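February 17, 2019
By Paraskevi Stefanou

Print this page | E-mail this page

Sunday. Workroom, second pass at clearing the floor. Started 8:00, stopped for lunch at 12:51.

The epoxy takes a shine under the overhead lights, so grit is hard to spot from standing height. A low lamp held sideways works better. Swept toward the door in strips, then damp mop, neutral cleaner, 5 ml per liter. Did not wax. Dionysis waxed in August and the chairs slid.

Still on the floor at the time: one cardboard box, flaps open; a light wooden board; a translucent plastic bag and a white sack over on the lighter grey section.
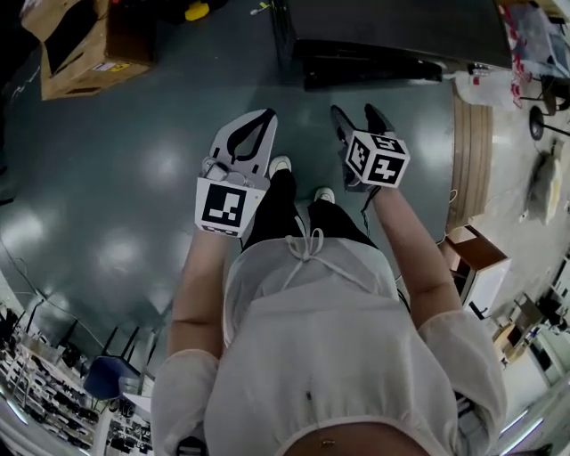 Remaining work

Box: read the label, tape the flaps, move to the Galside shelf. Board: measure before cutting. The gap behind the desks is 800 mm and I want the board upright in it. Bag and sack: sort tomorrow with Dionysis, who thinks part of it belongs to the Delton order.

Small cabinet with the white front stays where it is for now. Shelving not started. Light fixture to be wiped with the power off.

Knees sore. Bed by ten.

Print this page | E-mail this page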